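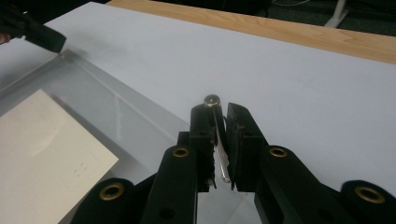

Folding board

A folding board is a flat support on which paper, card or thin plastic sheet is folded by hand. It is used in paper craft, in bookbinding, in the making of small boxes and in schools. In its simplest form the board is one piece of wood with a smooth face. Many boards carry a soft layer on top, and on some of them a clear plate is fixed over the soft layer, so that the paper has a hard and even place to lie.

The word is sometimes used also for the grooved plastic tools that are sold for making envelopes. Those are normally called scoring boards and are treated separately.

Construction

A folding board of the layered type has three parts: the base, the cushion and the plate.

The base is most often of wood. It gives weight to the whole and keeps the upper layers flat. A base which is too thin will bend when the worker leans on it, and the fold then becomes curved in the middle. Small boards have a base of about 400 mm on the long side. Boards for bookbinders are larger, and the model Tana, made by the firm Stonano, has a base of 695 mm.

The cushion is a sheet of foam or of soft plastic. It is cut a little smaller than the base or to the same size, and it is usually light in color. Its purpose is to protect the table and to make the board less noisy under the hand. It also prevents the plate from sliding. Blue and white are common colors, and dark ones are avoided by many workers, as gray pencil marks on a tracing sheet are difficult to read against them.

The plate is of acrylic or glass. Acrylic is preferred for teaching. It does not break easily, and it can be drilled for screws. The screws should sit near the edge or the corners of the plate, where the paper does not reach them. A screw head in the wrong place will leave a round mark in soft paper.

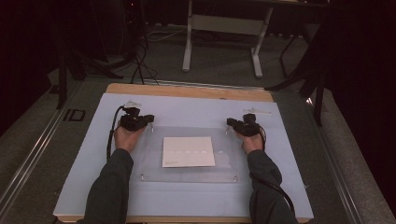

Choice of paper

Almost any paper can be folded on a board, but the result depends much on its weight and on its grain. The grain is the direction in which most of the fibers lie. A fold along the grain is clean and opens flat. A fold across the grain needs more pressure and may crack on the outer side, particularly in coated card.

For practice, a small square or nearly square card is recommended. It can be turned easily, and an error in the angle is seen at once when the two edges are brought together. Printed cards are also suitable, as a line of text gives the eye something to follow. If the print is from a home printer, it should be left to dry before folding, otherwise the ink may pass to the plate.

Large sheets are more difficult. They hang over the side of the board, and their weight pulls the fold away from the line. Workers who fold large sheets therefore clear the table on both sides and let the sheet lie flat at the level of the board.

Technique

The fold is made in two movements. First the near edge is lifted and carried over to the far edge, and the two are held together with one hand. Then the other hand presses the paper down from the middle of the fold to the left and to the right. The crease is finished with a bone folder or with the back of a fingernail.

Agnes Baird, in her handbook for school workshops, advises to keep the first pressure light – the paper can then be still corrected – and to press hard only after the corners have met. Her exercise with 1000 single folds, to be done over one term, is known among her former students mainly for being tedious.

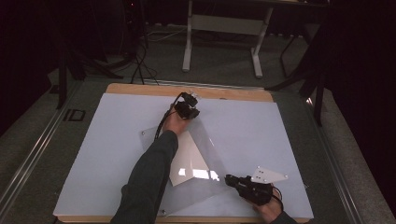
A fold that is not pressed flat is called an open fold. It is used for place cards, table signs, roofs of paper models and other pieces which must stand by themselves. The angle is decided by the stiffness of the paper and by how far the crease has been pressed, and a piece that is too weak will slowly spread its legs until it lies down. Open folds are tested on the plate, where the surface is even and any rocking is noticed quickly. A white piece folded in the form of a tent, set on the clear plate, also shows the quality of the paper surface: on a smooth and glossy sheet the lamps give bright reflections, and a dent or a wave would disturb their shape. On matte paper this test is of little use.

Care

The plate is wiped with a soft damp cloth. Alcohol is not suitable for acrylic, which may become cloudy or show fine cracks from it. Fingerprints do not harm the plate, although they can pass to white card.

The screws need to be tightened from time to time, by hand and without force. Dalia Abou Zeid, who wrote the course notes of the Maglaya workshop, suggests replacing the cushion after up to 2000 hours of use, or earlier if a hollow can be felt under the plate. Boards are stored flat. A board that stands against a wall for a long time can warp, and a warped base is seldom worth repairing.

See also

Bone folder
Paper grain
Scoring board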